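机器人产品选型与评测 第六讲讲义
主题:插线类双臂套件怎么看、怎么试、怎么砍价

上节课留的尾巴先收一下。好几位同学问我,为什么讲了半天抓杯子、叠毛巾,销售手册里最爱写的“机房运维”却一直没讲。因为我想单独拿一节课讲它啊!这个方向的演示视频特别好看,真买回去又特别容易后悔,我自己就后悔过一回。

今天用的例子是Fosent的双臂套件,经销商是Ostmont,试用期两周。手册上写的用途是网线插拔、理线、更换小模块。报价单我放在课程页面上了,自己下载,别外传。

一、先看报价单,别先看视频

整套的基础价里不含末端夹爪的备用指尖,备用指尖一对900元。听着还行?可插网线是个磨指尖的活,水晶头那个小卡扣很硬,夹久了指尖就打滑。手册建议的更换周期是4,000次夹取,大家回去自己算算,一个班次练下来能用多久。我第一次算完直接给Ostmont打了电话(对方态度很好,价格一分没让)。

还有培训费。Ostmont的上门培训按天收,我的建议是只买一天,剩下的看录像。Wumpini Korletey给我们上的那天课讲得真不错,尤其是标定那一段,笔记附在讲义最后,字丑,凑合看。

二、插一根网线到底难在哪

人插网线基本靠手感,眼睛都不用看。机械臂不行,它得过这么几关:

线是软的。抓住线身,头会耷拉下来,朝向就不对了。所以要尽量抓靠近水晶头的地方,可抓得太靠前,指尖又会顶到交换机面板。
方向有讲究。卡扣朝上还是朝下,抓之前就得想好,抓起来再翻腕,很容易撞到机架立柱。
最后那一下要用力。位置对了还得往里推,推力小了不到位,推力大了整个机架跟着晃。

Wumpini Osei在Vedetcombe做过一阵子集成,他有个土办法我很喜欢:先把线平放在一块纹理简单的垫子上练抓取,抓稳了再练插。两步分开练,哪一步出问题一眼就知道。

三、试用时我怎么打分

我的评测表很简单,每个任务做20次,只记两样东西:成没成,中间有没有人伸手帮忙。伸手帮了就不算成,哪怕只是把线扶了一下!这一条销售最不爱听,你们一定要坚持。

场地也别布置得太漂亮。厂家演示都是白桌子、好灯光,你真正要用的地方哪有这个条件。我就直接把机架放地板上,旁边铺块纸箱板,开干。 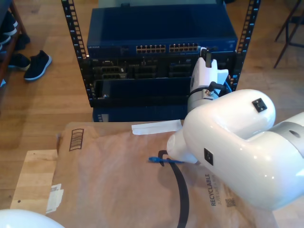
然后是换着花样为难它。线头换个朝向,线多绕两圈,把灯关掉一盏,再跑一遍同样的任务。Fosent这套在线头朝向变化的时候掉分最明显,灯光倒是影响不大,这点我挺意外的。隔壁组试的Frimpong正好反过来,怕暗,不怕歪。所以买哪家,先想想你那儿是什么情况。

双臂这件事也说两句。很多同学觉得两只手肯定比一只手强,可试用时请留心另一只手到底在干嘛。要是它全程就在旁边举着,那你多付的钱就得打个问号了。问销售要一个必须两只手配合的任务,比如一只手挡开旁边的线、一只手插,当场做给你看。

四、课后作业

两人一组,选一家的公开手册,写一页试用方案。要写清楚:任务是什么,怎么算成功,哪些耗材要另外花钱,你打算怎么为难它。周六晚上八点前发我邮箱,文件名写上两个人的名字,上次有三份我到现在都不知道是谁交的。

下节课讲售后合同,请把Ostmont那份样本先读一遍,重点看第2条,带着问题来。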